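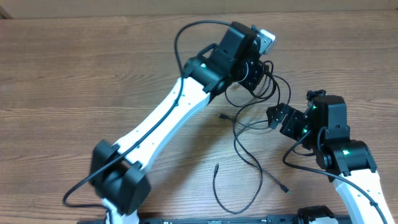
Refinish or replace? Old dining table

Posted 01/06/2025 by Tiina Koskela
2 min read
Search this forum... Go

tiina_k: We got a Kuusisto table secondhand in March for $200. The finish feels sticky near one end. Can I sand it, or will I go through the top layer? 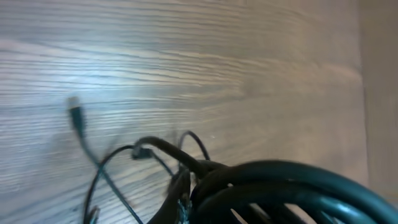

I don't know if it's solid or veneer. The seller didn't know either.

haddad_m: Check the underside. If the grain doesn't match the top, it's veneer. Don't sand veneer with a power sander.

f_rolland: Disagree. I've done two with 100 grit and a light hand.

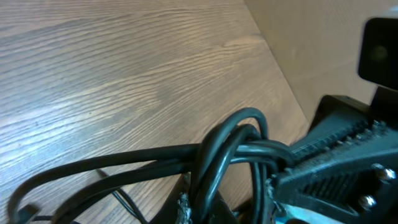
haddad_m: 100 is too coarse for a thin face. Wash it with mild soap first and let it dry overnight. Most sticky tops are just old polish. Then look at it with the light coming in low, like the pale glare over the grain here, and move your head until any dull patches show.

niilo56: Agree on soap. Mineral spirits if that fails.
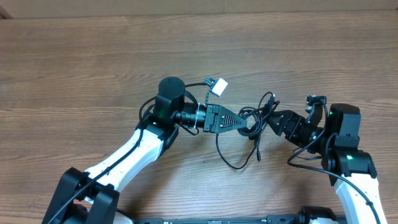
Test a spot near a leg before you do the whole top.

f_rolland: Fine, but soap won't fix a finish that has gone soft. Then you have to strip it.

tiina_k: Underside doesn't match. Trying soap tonight.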